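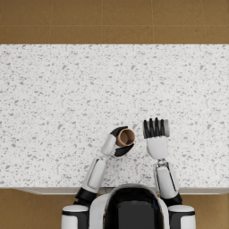
Marwan Bataineh reckoned the whole visit could have been done over the phone. A robot either picks up the cup or it doesn't, he told me in the car park, and you don't need to drive 100 kilometres to find out which. I've been arguing with him about it ever since, and this chapter is more or less my side of the argument.

Chapter 4
Going to See One for Yourself

The place was Kuturholm, the open day was in February, and I'd been looking forward to it for weeks. There was a bus from the station but we missed it (my fault, I wanted a coffee). By the time we'd signed in, the first talk was well under way and Jong-dae Yeom was up the front with a microphone that kept dropping out.

The morning was all simulation. I'll admit I was a bit let down at first — I'd come to see metal and motors, and what I got was a screen with a white humanoid leaning over a speckled counter, a brown paper cup tipped over in its left hand and the right hand open beside it. Then Jong-dae started asking us questions and I forgot to be disappointed. Which way is the mouth of the cup facing? If you wanted it standing up again, would you turn the wrist or bring in the other hand? How hard can you squeeze paper? We spent forty minutes on that one cup, and half the room was up out of their chairs acting it out with their own hands.

Try it now, if you've got a paper cup handy. Lay it on the table, pick it up by the side and stand it on its base. You probably rolled your wrist without giving it a thought. Now do it again with your wrist locked, and see how quickly your elbow and shoulder get dragged into the job! Every one of those joints is something a controller has to look after, and we'll be spending most of Section 4.2 on how it does so.

After lunch there were two more demonstrations. Gullum was a wheeled cart that followed a painted line around the hall, and Leone was a single arm sorting bolts by length. Leone's operators had posted the day's tally by the door: 638 bolts picked, with every miss listed on a second sheet. I copied down as much of that second sheet as I could before we were moved along, and you'll find it in Table 4.1. The misses are far more interesting than the picks, and they're the sort of thing that doesn't come up on the phone, Marwan.

What to take with you

You'll be going on a visit of your own for this unit, to Restesari or to somewhere your teacher has arranged. Take a notebook and a pencil that works. Before you go, write down one task you expect to see and guess which part of it will be hardest. Leave room underneath for what you find out.

Ask what the machine was told ahead of time and what it has to work out as it goes. Ask to see a run that went wrong as well — most people are quite happy to show you, and they'll usually talk longer about that one.

The questions for your visit are on page 241.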